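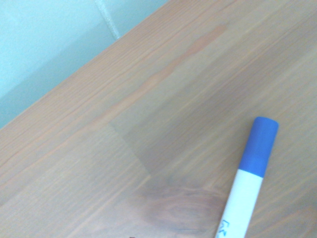
About Siltitz

Siltitz is a small furnishing company in Drirkcombe. We supply desks and tables with wooden tops, and the everyday things that stay on them: storage boxes, lamps, hooks, clocks. Our customers are mostly people who study or work in a bedroom, and a few schools.

The company was started by Pichit Rattanakul and Tassanee Thaweesak in one rented room in March. At that time we had only 2 kinds of desk, and Tassanee answered the telephone between deliveries. Now we are a team of 7. Hemant Dhillon makes the measurements and the drawings, and Kanyarat Tanasarn takes care of the orders.

What we think about a desk

We like wood that looks like wood. Our tops are glued together from several staves, so the colour changes a little from one stave to the next. One may be pinker and its neighbour more grey. Some customers have asked us if this is a fault. It is not, and we do not stain the tops to hide it. Small knots also stay.

A desk should have its places. Pens and pencils go in a soft box at the back, near the wall, where the elbow does not push it.

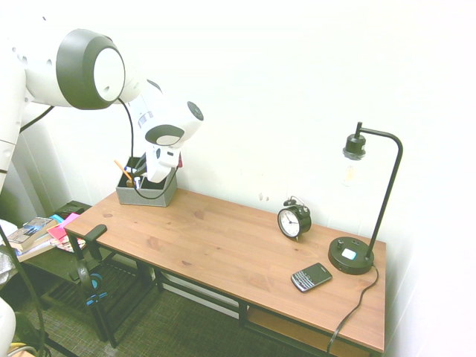
Headphones are better on a hook at the corner of the top than lying among the papers, and a lamp belongs at the end. We still recommend a real alarm clock with a round face, even when the telephone lies beside it. The middle should be free for the work.

The Duangkaew service

For customers who already have a desk we offer Duangkaew, a home visit of up to 2 hours. Boonmee Paisan comes to you, looks at how you sit and what you use every day, and helps to put the desk in order. You do not have to buy anything from us. Please do not tidy before he comes, he prefers to see the desk as it is.

Visiting us

Our showroom is on the ground floor of the Jalteo building, behind the bakery. Please ring the bell and wait a moment, we may be in the store room at the back.

Page last changed 7/9/23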